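Print this page | E-mail this page

Nirutdale notebook, Mon 28 September
Hand-held gripper, bottle grasps on the big table

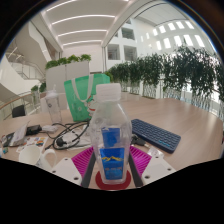 How many good grasps do we need before retraining is worthwhile?
Veikko and I settled on 1,000 for the bottle task, counting only the ones that pass review, and we'll look at it again once the Miller set is merged.

Lovely long session today with Junaid, who has far more patience for this than I do (thank you, Junaid!). We got through 40 demonstrations before lunch and I've binned 3 of them, all mine, where I closed the fingers too early and nudged the bottle along instead of picking it up. The rest look tidy enough on a first pass, though I'd like Veikko Nurmi to go over the labels with fresh eyes before they're filed under Devadiga.

A couple of things for whoever takes the next shift. Please vary the approach angle more than we did, as I've noticed we all favour coming in straight from the front, and the model picked up the same habit back in May. Pause for 2 seconds at the start and end of each take. And do write the operator's initials in the log, even when it's the same person all morning.

Faltton clips still to be trimmed.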